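Two Days in Pullumberg for the Rye Bread Open House

I'd been meaning to get up to Pullumberg for years, mostly on account of the bread, and this winter Marianna Kalinowski finally got sick of hearing me talk about it and bought us both bus tickets.

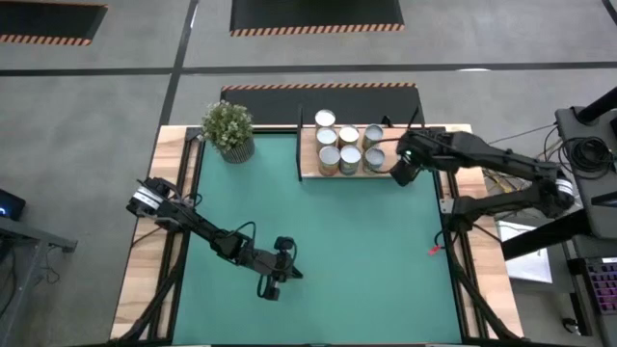 So that settled it. The bakery school there opens its doors for one long weekend at the tail end of winter, and the town sort of leans in and makes a thing of it, with the mill running tours and the church basement doing soup and the hardware store putting loaf pans in the window. We went up the day before so we'd be rested. We weren't rested. The bus heater had two settings, off and July, and the driver was a July man.

We stayed over the old pharmacy, in a room with a slanted ceiling and the best radiator I've ever met. If you're going next year, ask for the back side of the building. The front faces the intersection and the plow comes through at an hour I don't want to talk about.

The doors opened Fri 21 March at nine, and there was already a line down the steps by the time we'd found coffee. I'd pictured something small, a couple of folding tables and a guy with a clipboard, but they've got the whole ground floor of what used to be a shoe factory, and it smells incredible from the sidewalk. Sour and toasty and a little bit like wet rope (in a good way, I promise!). You get a paper wristband and a little card with your group's color on it. We were yellow. The greens got the ovens first and I was jealous of them all morning.

Our guide was Arvo Nieminen, who has taught the rye course for a long time and talks very softly, so the whole group ended up huddled around him like he was a campfire. He started us in the flour room. There were sacks on pallets, and he had us stick our hands in bowls of different grinds and guess which was which. I got every one of them wrong. Marianna got most of them right and was unbearable until lunch.

What I hadn't understood about rye, and I've been baking it at home in a half-baked way since my kids were in middle school, is how little you're supposed to do to it. I'd been kneading mine like wheat dough, really putting my shoulder into it, and wondering why I got a brick. Arvo had one of the students stir up a batch with a wooden paddle, and it looked like wet cement. That was it! That was the dough. You wet your hands, you pat it into a shape, you leave it be. He said the most common phone call he gets from former students is somebody saying it's too sticky, and he tells them yes.

The starter room is kept warm and you can't bring your coat in, so there's a row of pegs outside and a lot of people hunting for their scarves afterward. They keep several starters going, all with names. The oldest one is called Pal. Pal came from a farm kitchen out toward Irkden and lives in a crock with a plate on top, and there was a line of people waiting to smell him. I waited. He smells like green apples and a basement. The school gives a spoonful to anyone who asks, in a little jar with a cloth lid, and I carried mine home in my inside pocket like a hamster.

Somebody in our group asked about dried starter in packets and Arvo was very polite about it.

After that came the ovens, and I could have stayed there all day. The big brick one was built when the shoe people moved out, and Seija Turunen runs it. She's tiny and has forearms like a rower. She had us stand behind a painted line on the floor while she loaded with a long peel, and I don't think she stopped moving the entire time we were there. She told us she bakes at 325 for the long overnight loaves, the dark ones that go in when everybody else goes home, and I wrote that on my hand. I'd always thought hotter was better for a crust. The overnight loaves hardly have what I'd call a crust, they're more like a very dense cake that's been in an argument with molasses, and I ate four slices with butter and then some pickled herring that a lady handed me on a toothpick.

A man behind me wanted to know if you could do the same thing in a slow cooker. Seija said she supposed you could do anything in a slow cooker. Then she went back to her peel.

Lunch was in the church basement, a block and a half away, and you should wear real boots for that walk. Pea soup, mustard, more rye, and a pan of something with cardamom that was gone before I got to that end of the table. We sat with Harvey Pelletier, who drove in from three hours south with his grandson. Harvey used to run a pizza place and had strong opinions about hydration that he illustrated with the salt shaker. The grandson ate only butter. We traded addresses and Harvey has already mailed me a clipping about buckwheat.

In the afternoon you could pick between the mill tour and a hands-on class. I wanted both, but they run at the same time, which seems like something they could fix. I took the mill and Marianna took the class.

The mill is down by the river, and it's worth the hill. Pentti Kiiskinen has the running of it these days, and he does the tour himself in a sweater so full of flour I couldn't tell you what color it started out. It's a noisy place. He does most of the talking in the front office and then takes you in and just points at things, and you nod. The stones turn slower than I expected. He'd stopped one pair and had the top stone swung up on a hoist so we could see the grooves, and he let us run our fingers along them. They have to be recut by hand, with a pick, and he showed us the backs of his hands where tiny chips of steel have worked their way under the skin over the years. Blue freckles. One of the teenagers in the group was extremely impressed by this, and so was I.

He sells flour out of the office, cash only. The bags have Celix stamped on the side in blue, which I took for the name of a grain but is just what the mill calls its coarse rye. I bought two bags and regretted it on the hill going back up. There's a smaller size! It's on the bottom shelf behind the door, and I only saw it when I was leaving.

Marianna's class, meanwhile, had made crispbread, the big round kind with the hole in the middle that people used to hang on a pole. She said the rolling was harder than it looks and that the notched rolling pin is the most satisfying kitchen tool she's ever had in her hands. She came back with a stack of it tied in string and half of it survived the bus. She also now owns a notched rolling pin.

We went back on the second day for the tasting, which I'd call optional if your time is short. It's crowded, and you shuffle along the tables in one direction while people ahead of you stop to discuss caraway. I'm anti-caraway, or I was. There was one loaf with caraway and orange peel that I keep thinking about, and I didn't get the baker's name because my mouth was full. If that was you, please write to me. They told us 810 people had come through by the time we left, and I believe it, I think most of them were in front of me at the cheese.

A few practical things, since a couple of you asked after I mentioned the trip back in February. The wristband covers both days, and you do need to keep it on overnight. They didn't take cards at the church or the mill, but the school did. The school steps are steep, and there's a ramp on the alley side with a bell you ring. Strollers were getting through the ground floor all right but I wouldn't try one at the mill. Parking looked awful. The bus is roughly 2 hours each way when the road's clear, and you can buy the return from the driver.

Bring a bag. Bring a bigger bag than that. I came home with the flour, the jar, three loaves, a dish towel with a rooster on it, and a pamphlet on stone dressing that I have now read twice even though I don't own a millstone and have no plans to.

As for the baking, I've made the rye three times since we got back. The first was still too stiff because I lost my nerve and added flour. The second I did exactly the way Arvo showed us, wet hands and all, and let it sit overnight on top of the fridge, and my husband ate the heel standing up at the counter before it had cooled – you're supposed to wait a full day, Seija was very firm on that. The third one I forgot in the oven during a phone call with my sister. We're having it as croutons.

Pal is doing fine. He lives next to the toaster and gets fed when I do the coffee. If anyone local wants a spoonful, come by with a clean jar, any afternoon but Tuesday.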